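Kerr Flinside gripper kit with simulator license: worth it for a small shop?

The Flinside bundle sells for 1199, and the sales page leans hard on the idea that you can plan a whole work cell in the simulator before you spend real money. I do the equipment budget for a small shop that handles bar stock and shelving parts, so I'm the person that pitch is aimed at. I was not convinced going in and I'm only a little more convinced now.

Setup was fine. The manual is thin and the part names in it don't match the ones in the software, which cost me most of a Friday. After that I built our simplest job, picking up one long bar with a two-finger gripper, and started trying different grip points.
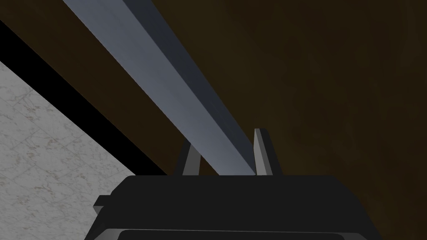 What I wanted out of it was a yes or no on finger length, and I sort of got one. You can bring the view right in close to the fingers and see how much room you have on each side of a part. That is useful if you're choosing between finger sets. I'd want a real bar in a real gripper before I signed for anything, though. Simulated friction is whatever number you type in, and the default looked generous to me.

Now the money. The license in the box runs out after 60 days. Keep that in mind if your purchasing moves as slowly as ours does. The full version is 2389, and at that price you're paying more for the planning than for the gripper. Kerr calls this "scaling with your needs." I call it a second invoice.

I also looked at the Brindska kit, which comes with no simulator at all, and Ladberg will rent you a gripper for 14 days. For one simple job I would rent. If you have several parts to compare and someone with time to learn the software, the Flinside could save you from ordering the wrong fingers. Get the renewal price in writing first.

Three stars out of five.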